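Chip Your Indoor Cat. Yes, the Indoor One

Posted by Paula Ciobanu, October 25, 2019

I hear it every week at the intake desk. "Oh she doesn't need a chip, she never goes out."

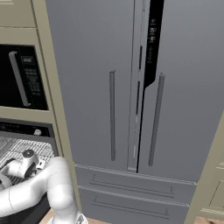 Fine. Neither did the last 26 cats we took in as strays this fall who were obviously somebody's pet. Clean ears, soft paws, scared out of their minds. They never went out either, until they did. A delivery guy props the door. A screen pops. Somebody moves apartments and the carrier latch was cheap plastic.

So here is my opinion and I'm not going to be very diplomatic about it. Every cat, chipped, before it leaves any shelter or any litter box in somebody's garage. No opt out. The Andel clinic does it for two dollars during the spring drive and most people still say they'll think about it. Think about what?

The objections. I'll go fast, I have a van to unload.

It hurts them. It's a needle. Your cat has had worse from your other cat.

It's a tracker, the government, etc. No. No battery, no GPS. It's a number. Someone has to hold a scanner right up to the animal to read it. I've explained this maybe a thousand times and Radu Grecu, who I like a lot, still argues with me over coffee.

She has a collar. Great, keep the collar. Collars come off. Breakaway collars are supposed to come off, thats the whole point of them. We had a gray tabby come in over in the Zamfir neighborhood wearing half of one, the half without the tag.

Now the part where I'm annoyed at my own side. Shelters chip an animal and hand over a form and think the job is done. The form goes in a drawer. A chip nobody registered gets you a number and a dead end. Last December Ileana Lazăr spent four days on the phone chasing one dog's number through two registries and finally got a man who had sold the dog years ago and was pretty rude about it. The dog did fine, he lives with a retired couple in Grinik now. But his people, the real ones, probably still wonder.

So register it at the counter. Before they get the leash. Type in the phone number, call the phone, hear it ring. Takes less time than the adoption photo. Darius Onu does it this way at the Eltura shelter and I have stolen the idea completly.

And if you already have a chipped pet, when did you last check the number on file? Did you move? Change carriers? Break up with the person whose cell is on there? Go look. Tonight. Any vet can scan and read you the number if you lost the paper.

I know money is tight. 70 dollars for a vet visit is a lot for some of our families, I'm not pretending otherwise. Call us first. We'll find you a cheap slot or squeeze you in at the next drive, and bring the indoor one too.

Ok. Van.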